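Re: [dralley-neighbors] The Pludinbridge "move-in ready" houses 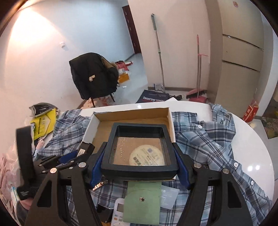

Photo: Dralley Neighbors list archive

Mar 10, 2025

On the list Sunday evening, a neighbor on the Karaki side wrote:

> Has anyone here been through the Pludinbridge houses yet? We did the
> open house and came home pretty excited. The one we liked is the
> corner lot with the wraparound porch. All new kitchen, new floors,
> new bathrooms, and the agent said the whole place was taken down to
> the studs and brought back up. They're calling it "turnkey" and they
> want offers by the end of the month.
>
> The HOA is only 102 a month and that covers the trail, the pond and
> the snow. There's also a 3,000 credit toward closing if you use their
> lender. Taxes looked low to me compared to what we pay now.
>
> We'd be giving up the bigger yard but we're tired of mowing. Is there
> any reason not to do this? Would love to hear from people who know
> that end of town.

You asked for a reason not to, so I'll give you mine. I have nothing to do with the sellers or with anybody competing with them. I've bought twice in this town and sold once, and I walked through two of the Pludinbridge houses myself, the corner lot included.

First, "down to the studs." I'd want to see the permits. The township office will let you look at the file for any address if you go to the counter, and you don't have to own the place to ask. When I looked up the corner lot I found a kitchen permit and a plumbing permit. I did not find one for electrical. Maybe it's filed under something else, maybe it came in after I looked. But a house that was opened up all the way and rewired should have a piece of paper saying somebody inspected the wiring before the drywall went back on. Ask the agent for it. If the answer is "the contractor handled all that," ask the contractor.

Second, the floors. They look great. So does any floor three weeks after it goes in. I'd like to know what's under them at the back of the house, where the family room sits lower than the rest. That part was an open porch when I moved here, then a closed porch, and now it's a "sunken family room with garden views." The garden in question is uphill of it. Go over there after a hard rain and stand on the patio for ten minutes. I don't know that water gets in. I do know I'd want my own inspector in the crawl space, and when I asked if there was an access hatch I was told someone would get back to me. That was before Valentine's Day.

Third, the 102 a month. What is it now, and what was it supposed to be? The number on the flyer is the number the developer sets while the developer still runs the association. Once enough lots are sold, the owners take over, and then they find out what it costs to keep up a pond. Ponds silt up. The little fountain has a pump in it. The trail crosses a culvert that I would bet real money belongs to the association and not the township. Ask for the reserve study. If they don't have one, then 102 is a guess, and it was made by people who won't be paying it.

Same subject: ask for the meeting minutes too. At Fudaron, on the other side of the highway, the dues stayed put for years and then there was a special assessment for the private road. Some of you on this list paid it. Perhaps one of you would like to tell the story, I only heard it over the fence.

Fourth, the 3,000 credit. It's tied to their lender, as you said. Get a quote from the credit union or any other bank on the same day, for the same amount and the same term, and put the two sheets side by side. Look at the rate, the points and the line for origination fees. A credit at closing is easy to give if you get it back a little at a time over the life of the loan. It could be a perfectly good deal. I just wouldn't take it as a gift until I'd seen the other sheet. And read what happens to the credit if closing slips past the date in the contract.

Fifth, the taxes. Whatever you saw is almost surely the bill on the house as it was before all this work. The assessor hasn't caught up. When the new value goes on the books you'll get a notice, and the lender will adjust the escrow, and your payment goes up in the second year when you've already bought the couch. Call the assessor's office and ask them what a house with that square footage and a new kitchen usually comes in at. They were very decent to me on the phone.

Now the listing itself. I saved a copy, and I count the word "stunning" 4 times. It does not give the age of the roof, the age of the furnace, or whether the windows were replaced. I find that odd for a house where everything is supposed to be new. Usually if the roof is new they tell you in the first line. The furnace has a date plate on it. Take a flashlight. The water heater too.

It also says "minutes to downtown Dralley." I drove it on a weekday morning and it took me 19, mostly sitting at the light by the feed store. You may do better.

As for the deadline, I would ignore it. That corner house was up in the fall at a higher price, came down for the holidays, and went back up with new pictures and the days-on-market counter set to zero. People who have a line of buyers out the door don't usually do that. If you want to make an offer, make it with an inspection contingency and 9 or 10 days to use it, and if they won't accept that you've learned something for free. Their standard form had the inspection box already crossed out when it was handed to me. You can un-cross it.

To be fair to the place, there are things I liked. The lot is level at the front, the street is wide enough to get a truck down in winter, and the porch is nicely built, with real footings as far as I could see. The kitchen has more counter than mine. The bedrooms upstairs are a sensible size and somebody thought about where the laundry should go. If the crawl space is dry and the paperwork holds up, you could do a lot worse, and I'd be glad to have you closer by.

But I wouldn't sell your place on the strength of one open house with cookies. You have a paid-for roof and a dry basement, and mowing can be hired out. Price that before you decide.

A few of us were thinking of going to the township planning meeting in April, where the second phase at Pludinbridge is on the agenda. The drainage plan is supposed to be part of the packet. If you haven't signed anything by then, it might be worth the evening. I'll post the time when the township does, which last year was the afternoon before.

One last thing, for whoever else is looking over there: please trim the quoted messages when you reply. The last digest was mostly the same flyer pasted over and over.

--
Dralley Neighbors list
To unsubscribe, send a blank message with "unsubscribe" in the subject line.
Buying and selling talk is welcome. Listings by agents are not.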